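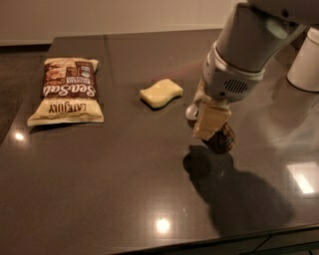
Farkard Counter Arm — Single-Arm Unit for Kitchenettes and Break Rooms

Sold and serviced by Clenside Equipment

Overview
Prep List
Ordering
Spare Parts

The Farkard is a single-arm manipulator for light pick-and-place work on counters, shelves and service ledges. Typical items are canned drinks, bagged snacks and small cleaning supplies. It is supplied as a complete unit with gripper, controller and the Bidlow task software. Units ordered without software are quoted separately.

Specifications
Reach from shoulder: 78 cm
Arms: one
Gripper: two-finger, parallel, replaceable finger pads
Maximum opening: 119 mm
Cameras: one, head-mounted
Controller: internal
Noise at idle: not rated

What to budget for
The unit price covers hardware, one set of finger pads and the first year of Bidlow updates. It does not cover delivery above ground floor, site survey or operator training. Plan for these as separate lines. Finger pads are a consumable and should be entered under operating cost. A spare controller is optional for one unit and recommended for sites running three or more.

Clenside offers purchase or lease. Leased units are swapped on failure. Purchased units are repaired at the Kontogiannis depot, and a loan unit can be added to the service contract at the time of order but not later.

Planning the counter
Measure counter height, depth and overhang before requesting a quote. Polished dark surfaces are acceptable, but overhead lighting produces glare and strong shadows that can affect item detection. Note the finish and the position of ceiling fixtures on the survey form. Matte mats are available in two widths.

Bags and other soft packaging should be tested with your own stock. Cans and rigid boxes need less setup — allow up to 10 picks per item type during commissioning, and more for anything that creases.

Lead time
Orders confirmed before the end of June ship from current stock. After that, units are built to order.

Ordering codes
FK-97 Arm, gripper, controller, Bidlow license
FK-97L As above, lease
FK-97P Finger pads, pair
FK-97M Matte counter mat, state width

Request a quote
Download survey form
Service contract terms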